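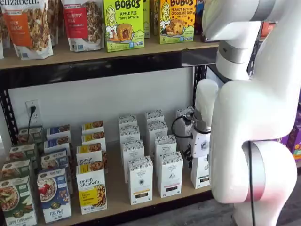
Graham Goodall

Field Birding, Session 4: Counting Waterfowl

Read this before the Tuesday walk at Vurnodside. We meet at the north gate at 7:30 a.m. Bring binoculars, a pencil and the tally sheet from Session 3.

Block counting. Small groups can be counted bird by bird. For a large raft of ducks, count a block of 20, note how much of your view it fills, and lay that block across the rest of the flock. Pack density changes toward the edges, so pick your block from the middle and adjust.

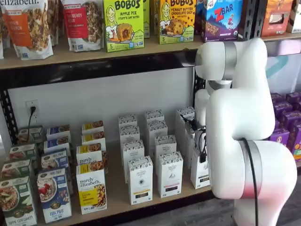 Practice with coots first. They stay on the surface longer than scaup and don't flush as easily. Last April the class estimate for the east bay was 700 coots. Emiliano Montes counted the same bay from the dam and got 208 fewer. Most of the gap came from two teams counting the same birds near the point.

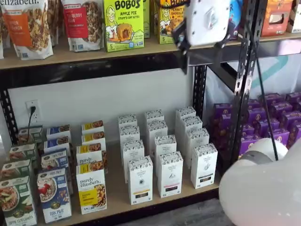
Mixed flocks. Estimate the total, then work out the share of each species from a sample. Do not add up separate species guesses. Write unidentified birds as "duck sp." and leave them that way.

Flying geese. Count from the back of the flock forward, in the direction of travel.

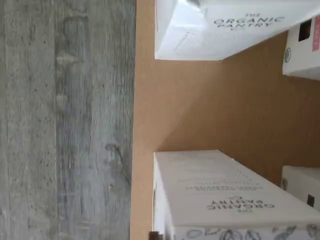 Homework: count the Trinham flock photos in the course folder (sets A to C) and write down your first number before you check the key. Read Sowerby, chapter 6, on observer error.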